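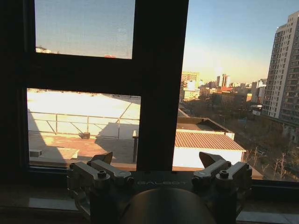
Wrist view at the window, low sun over the towers, both fingertips in shot.

Finding the frames your exposure control ruined
A how-to from the Kozma notes, December 6, 2021

If you train a policy on wrist camera video, sooner or later it will do something daft near a window. Ours used to reach perfectly well for the latch on a dull day and then, given a nice bright one, wave at it like a departing relative. We blamed the network for a fortnight. The network was seeing two dark lumps where its fingers ought to be, and was doing its best.

This page describes the check we now run on every recording before it goes anywhere near training. It finds frames in which the gripper has been exposed into oblivion and leaves the rest alone. You need a folder of recordings, an afternoon, and a willingness to colour in.

Before you start

You will want your video saved as separate stills, with the joint readings for each one. If your logger writes the two with different clocks, sort that out first. We didn't, and spent a long time proving that our gripper opened slightly before it was told to.

You also need a camera that is bolted on properly. The whole method rests on the fingers turning up in the same part of the picture for the same opening width. If yours droops, tighten it and record again.

Step 1: Draw the finger mask

Pick 16 stills that cover the full travel of the gripper, from shut to wide open, taken in flat, boring light. Paint over the fingers in each. Include the linkages as well as the tips, and leave out the mounting plate. We left the plate in at first, and the pale lettering on it cheered up the averages so much that hopeless frames were passing.

Save each mask with its opening width. For widths in between, use the nearest one. We tried blending neighbouring masks, which took two days to write and changed nothing.

Step 2: Measure the fingers, then everything else

For each frame, look up the mask and work out two numbers. The first is the spread of brightness inside it: take the difference between the fairly dark pixels and the fairly bright ones, ignoring the extremes at both ends. The second is the same thing for the rest of the picture.

The window frame at the top of this page is a good one to practise on. There is a glow over the distant towers and a rooftop washed out almost to white in the lower left pane, while the window frame itself is nearly black. You would expect the fingers to be lost. They are partly in shadow, but the metal edges still carry highlights and you can make out the screw heads on the upper blocks. Judge the whole picture and you might bin it. Judge the fingers and you would keep it, as we did.

Step 3: Set the threshold

Do not copy ours. It belongs to our camera and our gripper and would be miserable in your house.

Take a sample of frames and sort them by hand into "can see what the fingers are doing" and "can't". Do it in one sitting, since your standards will slide after lunch. Then choose the finger spread that best separates the two piles. If a frame sits on the line, keep it. A policy can learn from a murky picture, and windows are murky places.

Our own sample was 3,000 frames from the Fetholm recordings. The check agreed with our hand sorting on 2,871 of them. Most of the disagreements were frames with a strong reflection across one finger, where the numbers said "plenty of contrast" and we said "yes, but of what?"

Step 4: Cut with some mercy

A single bad frame in the middle of a good reach does no harm. Drop a stretch only when the fingers stay below the threshold for several frames running, and split the recording there. Don't stitch the two ends together. We did this once in an early version, and the policy learned that grippers can teleport.

Keep a list of what you cut and look through it. Ours led us to 87 recordings in which the exposure had been locked on the floor before the arm was raised to the window. They had the same fault from start to finish, and no amount of trimming was going to rescue them. We recorded those again with the exposure locked at sill height.

Step 5: Train both ways

Train once on everything and once on what survived, with the same settings, and test both on bright and dull days. In our runs the trimmed set did better on bright days and made no difference worth reporting on dull ones. We had hoped for something grander.

Known trouble

Night recordings fail the check almost wholesale. Use a separate threshold for them or leave them out.

Shiny new fingertips need new masks and a new threshold. So do scuffed old ones, eventually.

The Skirnlow arm has its camera on the other side, so flip the masks before use. Flip them once. The Vidside copy of the script already does it for you, and two flips will get you back to where you started, only crosser.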